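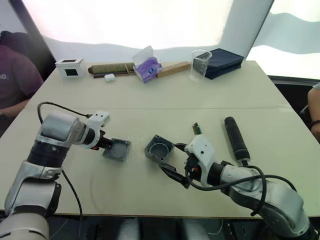 Lid held over the tabletop, left arm; second arm at right.

Reading a Forest Plan Amendment: Notes for Session Four
Public Lands and the People Who Use Them
Instructor: Solange Bouvier

Welcome back, everybody. Last time we ended in the weeds of the Lirnura grazing allotments, and I promised we would climb up to the ridge this week and talk about roads. So these notes are about the Stenico Ridge road closures, and more broadly about what happens when an agency decides that a road it built for one purpose should no longer exist for any purpose at all. I have tried to write these so you can follow along even if you missed the reading (though please do the reading, it really is a good one this week!).

How the roads got there

Most of the roads on the ridge were never meant to last. They were cut to haul timber out of the upper Malhotra drainage, and the people who laid them out were thinking about log trucks and dry summers. They were not thinking about what a dirt road does in its thirtieth winter, when the culverts have rusted through and the ditch has filled with alder leaves. By the time the last timber sale closed, the district had 60 miles of road on the ridge and a maintenance budget that could look after perhaps a quarter of it.

I want you to hold on to that mismatch, as it explains a great deal of what comes later. When a road is built, the money arrives with the timber. When the timber stops, the money stops too, and the road stays on the hillside and begins to come apart in its own slow way. Water finds the wheel ruts, the ruts turn into little streams, and the little streams carry soil down to the bigger ones where the fish are.

Open, closed, stored, decommissioned

These four words cause more confusion at public meetings than anything else I know of, so let us go slowly.

An open road is one you may drive, although nothing guarantees that your car will enjoy it. A closed road has a gate or a berm across it, but the road behind the gate is still there and can be used again by a fire crew or a survey truck. A stored road has had its culverts pulled and its surface shaped so that water runs across it instead of along it. It is sleeping, if you like. A decommissioned road is taken off the system for good, and in the best cases the old roadbed is broken up, the fill is pulled back onto the slope, and the whole strip is planted.

On Stenico Ridge the first proposal used "closed" and "decommissioned" as though they were the same word. You will see in the comment letters how much trouble this caused. Hunters thought they were losing a place to walk, and several of the conservation groups thought they were getting a restored hillside when what was on offer was a gate. Both sides were arguing in good faith about different things, and it took 2 rounds of public comment before anyone put a table of definitions into the document.

The Vosinik spur

Our case for the discussion hour is the Vosinik spur, a short piece of road that leaves the main ridge route just past the saddle and drops to an old landing. It climbs 600 feet in all and crosses two small creeks on the way. The landing has become a camp over the years, the kind with a fire ring and a flat spot everybody knows about, and families have been going there since their grandparents' day.

Aarti Goel's chapter, which is your main reading, follows the argument over this spur with a lot of patience. She is sympathetic to the campers and she is sympathetic to the creeks, and she gives the district hydrologist a fair hearing as well. I especially like the section on the lower crossing — she explains how an undersized culvert works as a dam during a storm and what happens to the road when the dam gives way. Read that part twice if you can.

Questions to bring with you

Who has to show that a road is needed, and who has to show that it isn't? The plan and the amendment answer this differently.

If the spur were stored and not decommissioned, what would the campers lose, and what would the creeks gain?

Does a walking trail on an old roadbed count as keeping the road? I go back and forth on this one myself and would love to hear your thoughts.

For next time

Please read the monitoring appendix as well as the chapter, and pick one comment letter you disagree with. Write a page putting its case as strongly as you can, in your own words. We will swap papers in the second hour, after the break, and then move on to the winter closures that begin each January.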